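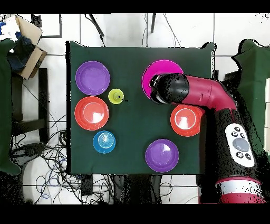

Step 3. Lay out the dishes

Start each episode with the dishes spread over the green cloth and the arm parked clear of them. Vary the layout between episodes. Plates, bowls and cups of the same color may be used together, but leave enough space around each rim for the fingers to close.

Write the layout number in the Boltside log before you touch the arm. Mechthild Gisler's script matches logs to recordings by that number and drops any episode without one.

Step 4. Record the stack

Move one dish per grasp. Grip bowls by the rim, lift straight up, travel, lower, release. Keep the speed steady. Pauses longer than 400 ms are kept as data, and the policy will learn them.

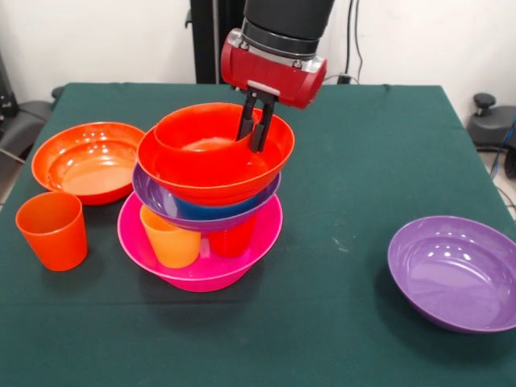
Release only when the dish is supported from below. If it tips after release, keep recording and correct it by hand control of the arm. Do not reach in. Corrections are tagged "recover" and go in the same folder as the clean runs.

Stop the episode when the fingers are clear of the top dish and the arm has returned to its parked pose.

Step 5. Check and upload

Play back both camera streams at double speed. Reject the episode if either one has dropped frames or if the gripper signal is flat. The February set had 269 episodes, of which 79 were rejected, most of them for a flat gripper signal.

Upload accepted episodes to Gorneo under stacking/raw. Questions about tags go to Märta Skjelbred.

Last edited November 30, 2020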